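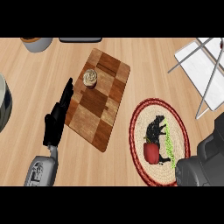
When the Josstead bakery got its finishing line in May, 56 people worked in the building, and most of what I know about automation at work I learned from talking to them. I run the day shift there. The part people always ask me about is the arms, so start with those. A cupcake on a checkered cutting board, paper on, frosting on top, is a small and soft thing to hand to a gripper. It gets lifted by the paper. If the fingers close too high, they mark the frosting and it goes in the staff tray. Anyone who has trained a new starter on the finishing table has given the same warning in the same words.

(Pause. Ask who in the room has worked a packing job. Wait for hands.)

What the job was before. Two people to a table, eight hours standing, turning at the waist from the board to the box. Dalibor Kratochvíl did it for years and could do it while holding a full conversation. His wrists were bad by the end of most weeks. He told me he would not miss the turning, but he would miss the talking.

What the job is now. One person looks after 2 arms. They set out the boards, clear what gets dropped, wipe the fingers between batches and decide when to stop. That last one took longest to get right. For the first weeks people waited for a supervisor before they pressed stop, and we lost whole trays that way. We changed the rule so that anyone on the floor can stop the line and doesn't have to write it up unless it stays down past a break.

Pay. Say this plainly, it will come up anyway. The line minder grade is one step above packer. Everyone on the table was offered it. Most took it. Two moved over to ovens, where the hours are earlier. We did not fill the packer jobs again when people left, and I would be misleading you if I called that no change.

(If time is short, skip to Balley.)

Noise and company. The arms are quiet enough, but you stand further from the next person than you used to. Ľudovít Hrnčiar on nights asked for the two minder stations to be moved so they face each other. It cost a morning of rewiring. Sickness on nights went down afterward, though I can't prove that was the reason.

Balley. The Balley site did it in the other order - they bought first and told people second. Their minders were trained in an afternoon, from slides. They had 231 stops logged in the first month, and when I visited, the staff called the machine "theirs," meaning management's. At Josstead we let the packers set the pickup height themselves. They argued over it for days and the number they settled on is still the one we use.

What I would do differently. Start the training before the delivery date. Put the new grade in writing on day one. Keep one hand table open for odd orders, which we closed and then had to open again before the holidays.

(Questions. Wusesham people will want the shift pattern - it's on the handout, second page.)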